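Packaging Basics, Week 2: Why Boxes Look the Way They Do
Notes by Ayuba Nartey

Corrugated board is wonderful stuff! Two flat liners, one wavy layer between them, and suddenly paper can carry a stack of books. Run the flutes up and down in the walls, because that's where the strength is.
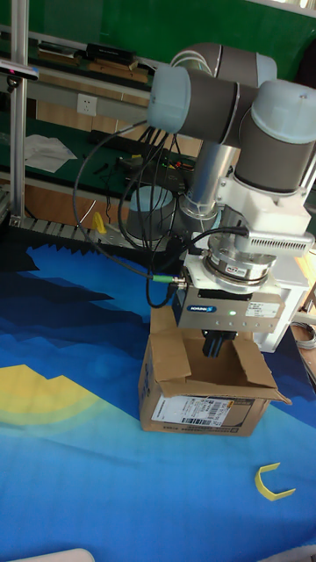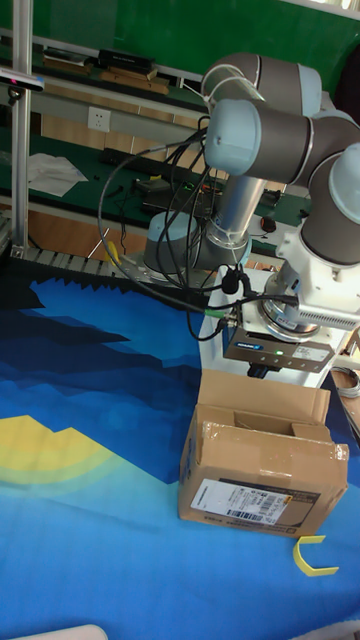
Open cardboard box, both views.

Now the flaps. On a regular slotted box the outer pair meets in the middle, so one strip of tape closes it (lovely!). Read Hultum, page 90, and bring a flattened box to take apart.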